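Papers > Fonside Workshop > 4. Planning and costs

June
Nneka Nnaji and Chidubem Ogbonna

4.2 Consumables and spares

The arm and its controller were paid for from the Vandcombe grant, so the running budget had to cover everything else. We set aside 300 pounds for objects and spent 288. Plurnix quoted for a matched set, but delivery would have taken 23 weeks and we bought toy kitchen items from ordinary shops instead (Figure 3). Gripper pads were the larger worry. We ordered 5 spare pairs at the start and would order more next time.
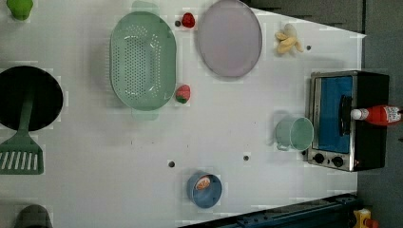 Figure 3. Toy kitchen items on the white tabletop, overhead view.

Replacement objects should have a budget line of their own.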